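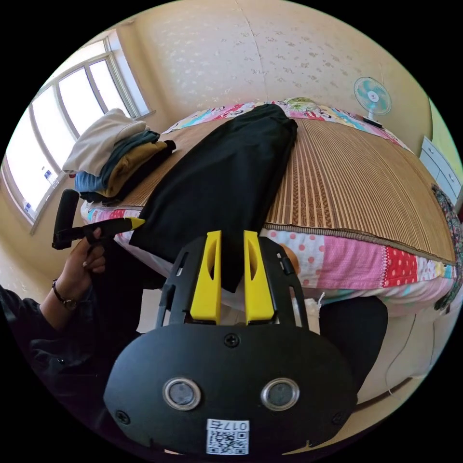
How long can you keep wearing a shirt before it really needs a wash? Going by our survey, most people in Prarville wear theirs one or two times, and most of those shirts would have passed a smell test for at least one more day.

That was the question I picked for my household science project, and I'll admit I picked it because my mom and I had been arguing over the laundry since February. She washes everything after one wear. I don't. So when our teacher said we could choose any topic as long as we could collect our own data, I had mine before she finished the sentence.

My partner was Thanasis Karamanlidis, who wanted to do something on bike tires but came around once I told him he could do the spreadsheet. We asked 14 households in the Nanbridge apartments to keep a laundry log. Every time somebody put a piece of clothing in the hamper they wrote down what it was and how many times it had been worn. We ended up with 2792 entries, way more than I wanted to type (Thanasis typed most of them – thank you!). 187 of those we had to throw out because the number of wears was blank or I couldn't read it, which left 2605.

T-shirts were the most washed thing by a mile, and almost all of them went in after one wear. Jeans were all over the place. One family washed them every time and another had a pair with eleven wears on it, and I'm not going to say which family. Sweaters averaged four wears, but the ones people wore over another shirt went a lot longer than the ones worn on bare skin, and I kind of wish we'd had a separate column for that from the beginning.

The smell test was the fun part. We got six people to sniff shirts out of plain paper bags and say "clean," "okay," or "wash it." Cotton that had been worn one time on a normal day mostly got "okay." Polyester gym shirts got "wash it" pretty much every time, even the one my cousin swore he'd only worn to the store. Dark clothes were interesting too – people told us in the log that they washed black shirts less because they didn't want them to fade, and our sniffers didn't rate them any worse than the white ones.

We also tried to work out water. The Dadel washer in the basement of the building doesn't list its water use anywhere we could find, so we read the meter before and after a Saturday of loads and divided. I don't totally trust that number because somebody may have been using the sink down there, so I left it out of the final chart.

If I did this again I'd run it in summer and winter both, and I'd get more sniffers. Six is not a lot, and one of them had a cold. I'd also ask people how they store stuff between wears. A shirt on a hanger and a shirt balled up on the floor are probably two different experiments.

My mom read the whole report and still washes everything after one wear.

Polyxeni Andreadis
Saturday, June 11, 2022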